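Washing velvety and plush things by hand

In our house we have many soft things: cushions, plush bags, a corduroy cover on the armchair. For years I put them all in the machine and wondered why they came out flat and hard. My neighbor Paula Anghel showed me a slower way, and I keep to it since March.

First take off the dust with a dry, soft brush, always in the direction of the pile. Look inside too – crumbs like to sit along the seams.

Then test the color. Wet a white cloth, press it on a hidden place and count to 21. Red and dark blue are the worst for bleeding. If the cloth takes color, use only cold water and wash the piece alone.

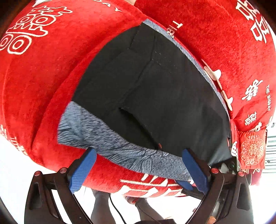 Red plush with white printing and a black inside.

For a small stain, mix one spoon of mild soap in 400 ml of cool water. Use only the foam, with a sponge, and do not rub over printed letters. Wipe again with clean water and press with a towel. Never wring it.

Dry it in the shade for some 200 minutes on each side, longer if it is thick. When it is nearly dry, brush the pile up again with 3 or 4 light strokes – a baby brush is good for this.

Steam helps with flat places, but hold the iron well above the fabric and do not touch.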